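Play food is the best subject I know for learning to describe small objects well, and I've wanted to put a proper catalog of it together for years. So here is **Hedance Pantry**, a growing set of pictures and short notes on toy fruits and vegetables.

## What's in it

The set holds around 2000 pictures, sorted by the kind of food each toy stands for. The vegetables are the strongest part by far (peppers, eggplants, carrots, a whole lot of corn!), and fruit is catching up. Bread and cheese are thin for now.

```
hedance-pantry/
 vegetables/
 fruit/
 bakery/
 notes/
 labels.csv
```

Each row in `labels.csv` has 5 columns: `file`, `food`, `main_color`, `finish`, `remarks`. Finish is `glossy`, `matte` or `unsure`. Please do use `unsure` when you can't tell, it's a perfectly good answer.

## Why the eggplants get their own notes

I could talk about toy eggplants all day. Real ones are often so dark they read as black, and toy makers go the other way and pick a purple you can spot across a room. Then there's the cap, which may be a flat green disk on a cheap one and a lovely molded thing with pointed lobes on a better one.

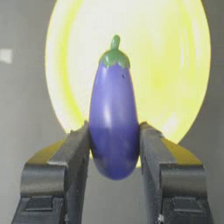 For color, write down the main body color and leave the cap and stem to `remarks`. A shiny skin can shift from lavender to indigo on the same toy, and I label all of that `purple`. Please don't add `violet` or `plum` as new values. We had seven names for purple in the first version and merging them took most of May.

Shape goes in `remarks` too, in plain words: "long, wider at the bottom" is great.

## Known problems

- Limes and unripe lemons get mixed up. I've fixed the ones I found.
- The Nalis and Borbély folders overlap a little, so check for duplicates before you split the data.
- Highlights on glossy toys sometimes got labeled as white paint.

## Adding to it

Yes, please! Send rows in the same format, and put anything odd in `notes/`. Jenő Bárány looks over new labels, and 2 people have to agree on `food` before a row goes in. Radishes would be especially welcome.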